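4.2 What the purchase price leaves out

Most of the quotes we collected for a tabletop sorting cell put the arm first and everything else in a footnote. We think this order misleads buyers. In the Koltville trial the arm was the part that gave the least trouble and took the least planning. The costs that grew were the ones no supplier had been asked to price: finger pads, wrist camera mounts, bins, table surfaces, and above all the hours of a person standing by to reset the work between runs.

Whitelaw and Buschmann argued in their earlier survey that a sorting cell pays for itself once it handles 500 items a day. We have doubts about that figure. It assumes a steady stream of items that hold their shape, and it treats a failed grasp as costing nothing but time. Neither holds for mixed household waste. A soft item changes shape each time it is touched, and a miss can leave it somewhere the next attempt has to find again. Over 845 logged attempts at Koltville, the operator stepped in 224 times. The Skilo planning sheet, which the site used to justify the purchase, has no line for this. 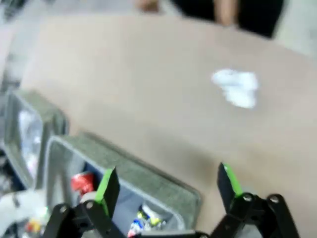
Figure 4. Wrist camera view during sorting: a crumpled white item on the open tabletop, the gripper with its lime-green pads, and two grey bins. Part of a person is visible past the far side of the table.

Labour should therefore sit in the equipment budget from the start, and it should be entered at the full hourly rate. Heitmann, who prepared the Sauerland bid, counted supervision as a training cost that would end after the first month. By July it had not ended, and the site was paying for it out of the maintenance line. We do not claim this would happen everywhere. We do think a buyer who is told otherwise should ask to see the logs.

Spare parts are a smaller matter but were handled just as loosely. Three suppliers gave a service life for the finger pads and none would say what material had been handled to arrive at it. Nolte and Baumgart suggest buying a full year of pads up front to get the bulk price. This seems unwise to us before the pads have been tried on the buyer's own waste – a discount on the wrong pad is still money lost. At Prusville a single spare set was kept on hand and reordered as needed, and the records show no stoppage from it.

Our own estimates have limits too. The Koltville operators were new to the work, and part of the labour cost may shrink with practice. How much it shrinks is an open question, and we would not build a loan on the answer.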